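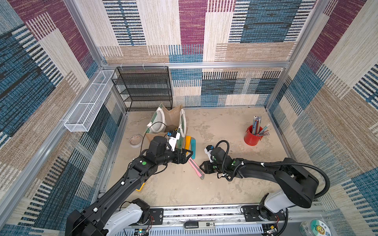
By Asabe Balogun, June 2018

Clegg is a record label and tape archive run by Bradley Hebden and me. We issue live recordings by small bands, mostly from club desks. Each title is pressed in a run of 200.
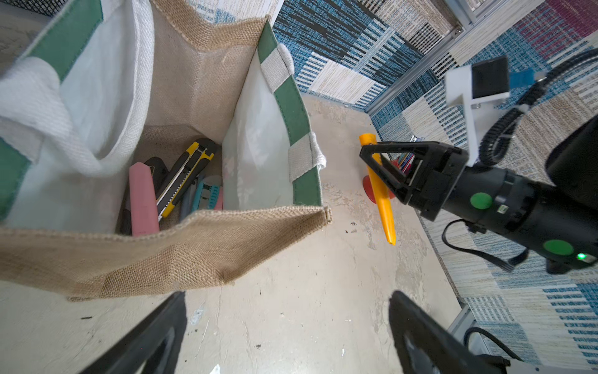
Transfers are done at half speed on a Jitov deck. Tapes reach us by post or by hand, and a burlap tote with green-and-white striped edging is as good as a box — label every reel. Our first release was by Trorar, a 12-inch single.
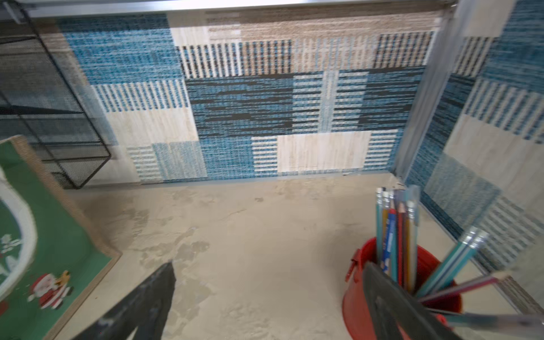 Wall covering, striped blocks in blue and cream.

Submissions close in December.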